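3. Task design and data collection

3.1 Course setting

The work reported in this section was carried out by students on the second-year manipulation module at Favimdale, which runs over one term and ends with a shared project. The cohort in question was divided into two groups. One group was responsible for collecting demonstrations and the other for training and testing the policies, and the groups changed places at the midpoint of the term. Changing places was a requirement of the module. It meant that every student had both recorded demonstrations and dealt with the consequences of poorly recorded ones.

The project brief asked for a household task with three properties. It had to be possible to perform with one arm, it had to involve contact between a held object and a fixed one, and it had to be repeatable without using up materials. Earlier cohorts had worked with block stacking and with drawer opening. Both tasks were judged too forgiving: a policy that placed the object two centimetres from its target would often still be scored as successful, and students found it hard to tell a good model from a lucky one.

3.2 Choice of task

The task selected was the insertion of a slice into a toaster. A slot has a clear long axis and allows little error across it, so the angle of the slice at the moment of entry matters as much as its position. It also gives a plain test of success. The slice is either seated upright in the slot or it is not.

Real bread was used in the pilot trials and then dropped. Slices bent under grip pressure, shed crumbs and changed stiffness in the course of an afternoon, so that demonstrations recorded at the start of a session were not comparable with those recorded at the end. The group replaced the bread with a wooden piece of the same outline and with rounded edges. The substitution removes deformation from the problem. We return to this limitation in Section 5, where the results for the wooden piece should not be read as results for bread.

The toaster was kept unplugged throughout and its lever was not part of the task. A trial was counted as finished when the slice stood in the slot without support and the gripper had opened.

3.3 Workspace

Demonstrations were recorded on a kitchen counter that was deliberately left furnished. The module staff had suggested a bare table for the first half of term, but the students argued that a policy trained against a plain background would have to be collected for again later, and the counter was adopted from the start. Figure 1 shows the arrangement at the end of one insertion. The position and angle of the toaster were changed between episodes within a marked region, and the objects behind it were rearranged less often, at the start of each session.

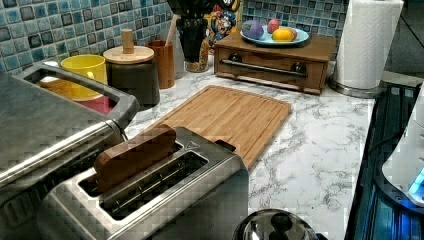
Figure 1. Wooden slice seated in one slot of the two-slot toaster, with the second slot empty. Fruit, containers and a paper towel roll remain on the counter as background objects.

Two features of the workspace affected the later analysis. The first is the toaster casing. Brushed and polished steel reflects whatever is near it, and the reflections move when the arm moves. In early models the predicted slot position drifted as the gripper approached, and the drift was largest when the gripper was reflected in the side of the casing. The second is the countertop, whose grey veining on white produced edges that the slot detector sometimes preferred to those of the slot itself. Neither feature was removed. A matt cover for the toaster was discussed and rejected, on the grounds that it would solve the problem for this toaster only.

3.4 Demonstration procedure

Each demonstration followed a fixed sequence. The operator placed the slice flat at a start position, moved the arm to its home pose, began recording, picked up the slice by its upper edge, turned it upright, aligned it with the chosen slot, lowered it until it was seated, opened the gripper and withdrew. The slot to be used was stated before recording and logged as a label. Operators worked in pairs, one at the controls and one keeping the log, and exchanged roles after 20 demonstrations to limit fatigue.

Teleoperation used the Trivero hand controller already available in the teaching laboratory. Recordings were stored and indexed with Clorow, a small logging tool written by a previous cohort, which attaches the operator's notes to each episode at the time of saving. The notes were useful at the review stage. Several faults, among them a loose wrist mount, were first visible as a run of similar remarks and only later confirmed in the joint data.

The final set contained 100 accepted demonstrations. A further 41 were recorded and rejected. Rejection criteria were fixed in advance: the slice touched the casing before entering the slot, the operator paused for longer than the permitted interval, or the label in the log did not match the slot used. Demonstrations in which the slice caught on the wire guides and was freed by a small sideways movement were kept. The students disagreed about this at first -- some regarded the correction as an operator error -- but a model trained without such episodes had no means of recovering when the same contact occurred in testing.

3.5 Scoring

Trials were scored by a student from the group that had not trained the model under test. The scorer recorded one of three outcomes: seated, partly inserted, or missed. Partly inserted covers any case where the slice entered the slot but was left leaning, or was released before reaching the bottom. In the first round of scoring this category was used inconsistently, and the definition was tightened with reference photographs pinned beside the workspace. All first-round trials were then scored again from the recordings.

The Kramer baseline, a scripted controller supplied with the module materials, was run under the same conditions. It locates the slot once from the home pose and does not correct its motion afterwards. It was included as a lower bound and received no tuning beyond calibration of the camera, which was repeated at the start of each session for all methods.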